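발표자 노트 (제가 보려고 쓴 거라 말투가 좀 그렇습니다)
제목: 제비갈매기 새끼는 어떻게 부모 목소리를 알아듣나
Strazds 물새 모임 여름 발표, 2018년 7월 31일

시작하기 전에 물 한 잔. 마이크 확인. 첫 슬라이드는 제목만 있으니까 바로 인사하고 넘어갈 것.

안녕하세요, 저는 오늘 제비갈매기 얘기를 하러 왔습니다. 지난번에 Cornel Ghiță 씨가 도요새 이동 얘기를 워낙 재미있게 하셔서 부담이 큰데요, 저는 이동은 하나도 안 다룹니다! 한자리에 앉아서 시끄럽게 우는 새들 얘기만 할 거예요. (여기서 녹음 파일 첫 번째 재생. 소리 크니까 볼륨 먼저 줄이기.)

방금 들으신 게 Sestano 모래톱의 아침 소리입니다. 처음 들으면 그냥 소음이죠. 저도 첫해에는 그랬어요. 텐트에서 자다가 새벽에 깨서 이걸 왜 한다고 했을까 싶었거든요. 그런데 며칠 듣다 보면 소리가 조금씩 갈라져 들리기 시작합니다. 경계할 때 내는 짧고 딱딱한 소리가 있고, 물고기를 물고 들어오면서 내는 소리가 있고, 옆집이랑 싸울 때 내는 소리가 또 따로 있어요. 오늘은 두 번째, 그러니까 먹이 들고 올 때 내는 소리만 가지고 얘기하겠습니다.

(슬라이드 넘기기. 지도.)

모래톱 위치는 대충만 보여드려요. 정확한 자리는 물어보셔도 안 알려드립니다, 죄송해요. 사람이 한 번 걸어 들어가면 어미들이 다 떠오르고, 더운 날에는 그 사이에 알이나 어린 새끼가 햇볕을 그대로 받습니다. 우리 팀도 둥지 가까이 들어가는 건 한 번에 7분까지로 정해 놓고 했어요. 알람 울리면 하던 거 멈추고 나오는 거예요. Bianca Voicu 씨가 시계 담당이었는데 정말 봐주는 게 없습니다.

둥지는 올해 258개를 표시했습니다. 이 중에서 새끼 소리 실험에 쓴 건 훨씬 적고요, 나머지는 부화 시기만 봤습니다. 이 숫자는 질문이 꼭 나오니까 천천히 말할 것.

자, 새끼 얘기로 갑시다. 제비갈매기 새끼는 알에서 나오고 며칠은 둥지 근처에 붙어 있어요. 이때는 부모가 둥지 자리로 찾아오면 되니까 목소리를 꼭 구별할 필요가 덜하겠죠. 문제는 새끼가 걸어 다니기 시작하면서부터예요. 풀 밑에 숨고, 표류목 옆에 붙고, 남의 집 마당까지 가고. 그러면 부모는 물고기를 물고 돌아와서 위에서 부르고, 새끼는 그 소리를 듣고 뛰어나와야 밥을 먹습니다. 잘못 뛰어나갔다가 옆집 어른한테 쪼이는 경우도 있고요. 저는 이 장면을 볼 때마다 아직도 마음이 좀 그래요.

(여기서 잠깐 쉬기. 빨리 말하지 말 것! 지난번에 Tamara가 너무 빨랐다고 했음.)
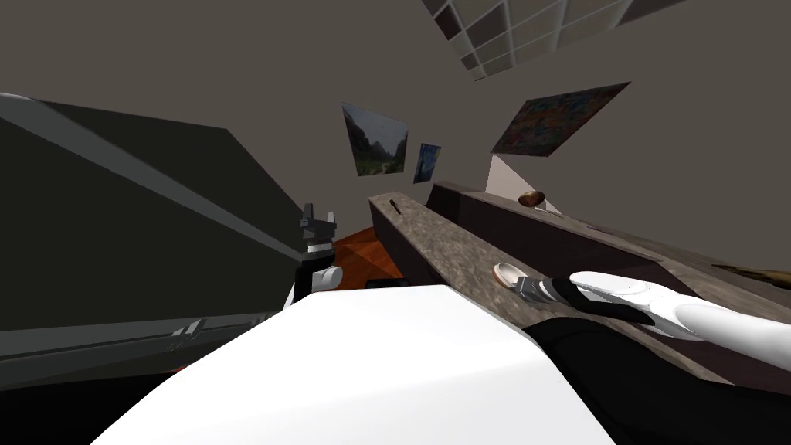

그래서 저희가 한 건 재생 실험입니다. 방법은 단순해요. 작은 스피커를 모래에 반쯤 묻고 부모 소리와 옆집 어른 소리를 번갈아 틀어 줍니다. 순서는 매번 바꾸고요. 그리고 위장막 안에서 새끼가 고개를 드는지, 대답하는지, 스피커 쪽으로 걸어오는지를 적습니다. 적는 사람은 지금 나오는 게 누구 소리인지 몰라야 해요. 이어폰으로 라디오를 듣게 했더니 집중을 못 하길래 나중에는 그냥 빗소리를 틀어 줬습니다. (웃음 나오면 기다리기. 안 나오면 그냥 가기.)

녹음한 울음소리는 모두 2,906개였습니다. 이걸 하나하나 잘라서 이름 붙이는 데 2월까지 걸렸어요. 지난 시즌 녹음인데 겨울을 통째로 쓴 거죠. Capucine Renaud 씨가 절반 넘게 해 주셨고, 오늘 오셨으면 박수를 부탁드리려고 했는데 못 오셨네요. 그래도 박수 한번 주시죠.

결과입니다. (슬라이드 넘기기. 막대그래프. 세로축 설명 먼저!)

어린 새끼들은 누구 소리든 비슷하게 반응했습니다. 그냥 배고프니까 다 대답해요. 그런데 둥지를 벗어난 뒤로는 차이가 벌어집니다. 부모 소리에는 대답하고 걸어 나오는데, 옆집 소리에는 납작 엎드려 있는 새끼가 많아졌어요. 저는 솔직히 더 지저분한 그래프를 예상했거든요. 이걸 처음 그려 보고 Gheorghița Onu 선생님께 바로 전화했더니 첫마디가 "스피커 위치는 섞었어?"였습니다. 섞었습니다, 선생님.

조심해야 할 점도 말씀드릴게요. 첫째, 같은 새끼를 여러 번 쓴 경우가 있습니다. 익숙해졌을 수 있어요. 둘째, 바람 센 날은 다 뺐는데, 실제 모래톱은 거의 늘 바람이 붑니다. 그러니까 조용한 날의 새끼들 얘기라고 생각하고 들어 주세요. 셋째, 울음소리에서 정확히 어느 부분이 부모를 알려 주는지는 저희도 아직 몰라요. 첫 음절 높이라고 짐작은 하는데, 짐작입니다. 이거 확정처럼 말하지 말기.

(시간 보기. 많이 지났으면 다음 슬라이드 두 장 건너뛰기.)

비교용으로 Flulville 쪽 집단도 조금 봤습니다. 거기는 둥지가 100개가 채 안 되고 간격도 넓어요. 옆집이 머니까 구별도 덜 하지 않을까 했는데, 자료가 너무 적어서 그렇다 아니다 말을 못 하겠습니다. 내년에 다시 가 보려고요. 배편이 하루에 한 번뿐이라 짐 싸는 것부터 일이긴 합니다.

마지막으로 부탁 하나만 드릴게요. 번식기에 모래톱 근처를 지나시다가 새들이 한꺼번에 떠올라서 머리 위로 내려꽂히면, 사진 찍지 마시고 온 길로 그대로 돌아 나와 주세요. 발밑 잘 보시고요. 새끼는 정말 모래랑 똑같은 색이라 저도 바로 앞에 두고 못 본 적이 많습니다.

질문 받기. 예상 질문:
가락지 색깔 얘기 나오면 Cornel 씨한테 넘기기.
쇠제비갈매기도 같냐고 하면, 저희는 안 해 봤다고 말하기.
녹음 파일 달라고 하시는 분은 끝나고 메일 주소 받기. 둥지 위치가 파일 이름에 들어 있으니 바꿔서 보낼 것!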